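About Dolteck

Dolteck sets up and looks after small robot cells. We are based in Dodthorpe, we were founded by Saranya Nambiar and Krishnamoorthy Salian, and we have spent much of our working lives being let down by product brochures. If you came here to read that robots will change your business, other companies have pages for that.

Most of what we know about upkeep we learned on one bench. It has a white arm, a black gripper, a two-slot toaster and a clutter of kitchen things. We call it the Pawlak cell. Bread is a mean test part. It bends, it sheds crumbs, and no two slices are the same thickness, whatever the bag says.

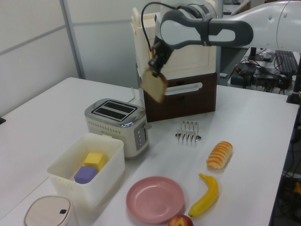
How often does a cell like this need attention?
More often than the seller told you. We check the gripper fingers and the cable ties every 300 cycles, and we redo the position check after anyone moves the bench, including the people who swear they didn't.

What we check

Ashwin Hegde wrote our setup sheet. The current version is dated May 8, 2021, and it has 43 lines. He wanted fewer. Every attempt to shorten it ended with a line going back in after a bad afternoon. It begins with the cable along the arm, which has to have slack at the wrist and none to spare near the table. A strap that looks fine with the arm parked can pull tight at full reach, so we look at it there too.

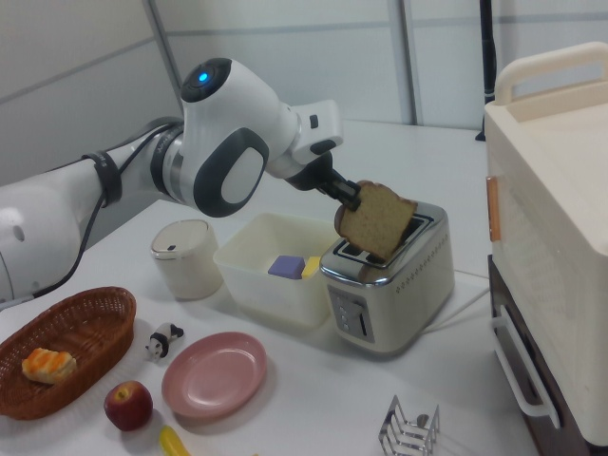

The Pawlak cell with a slice held over the toaster slots.

Then come the fingers. We don't trust a grip setting carried over from another job. Too much force crushes the bread, too little and it swings, and the band between the two is narrower than we'd like. Mio Noguchi once logged 236 cycles on a setting everybody agreed was good, and then went back and changed it. We still argue about whether she needed to.
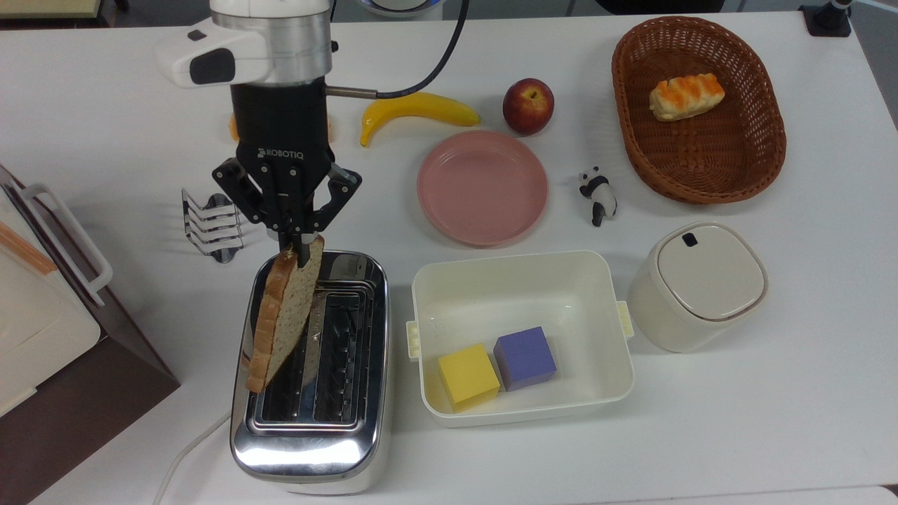

Robotiq gripper at the toaster, closed on a slice of bread.

The slots come last and take longest. Putting bread in is the easy half. Getting fingers down beside a slice and out again without catching the rim is where a small position error shows up. We run that move at low speed with a hand near the stop button. We've been offered Fovance software that promises to skip this step. We tried it for 2 weeks and kept the step.

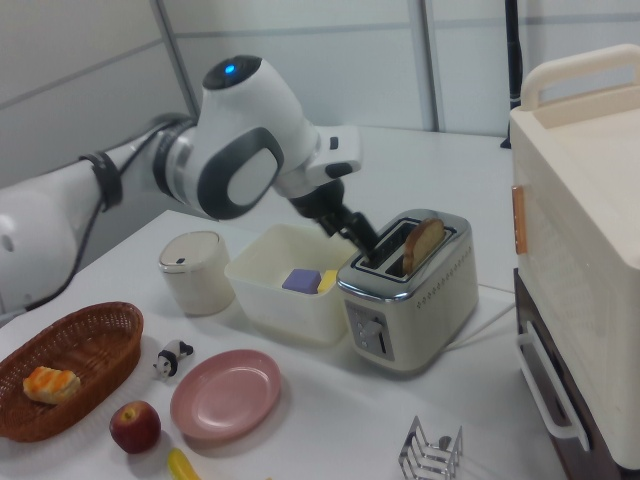 Who does the work

Hipólito Espinoza handles repairs and answers the phone when he isn't under a bench. Ashwin does setup, Mio does testing, and Saranya and Krishnamoorthy visit every site before we quote. Sometimes the visit ends with us saying a person and a decent table would do the job better. We don't charge for that visit.

We take on new service contracts each October. Send us your fault log with the first message, even if it's a mess.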